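Setting up the guest list for your listening party

I've run release nights for my band out of the Uvero lounge for years now, and Drurgate is the check-in app I keep coming back to. Get this part done before you touch the playlist!

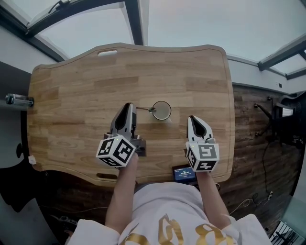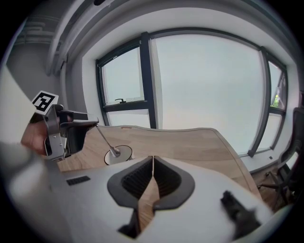
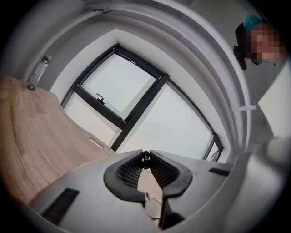
1. Open Drurgate and tap New Event. Type the artist name the way it's spelled on the single (I once left out a letter and it went to 427 people).

2. Set your room limit. The free plan stops at 2,000 names, so most of us are fine.

3. Pick a door time. I go with 7 p.m. and put the first song 20 minutes later - people want to say hi and grab a drink.

4. Make a separate list for press and radio. Turn on Plus One for that list only.

5. Send yourself a test invite, then open it on your phone.

Note: If your venue uses Hamoler scanners, switch the code style to Large under Tickets. The small ones scan badly in dim light.

Caution: Don't hit Reset List once invites are out. It cancels every code, even the ones on the press list.

If anyone in your crew is under 18, add them as Staff, and their pass will skip the bar page.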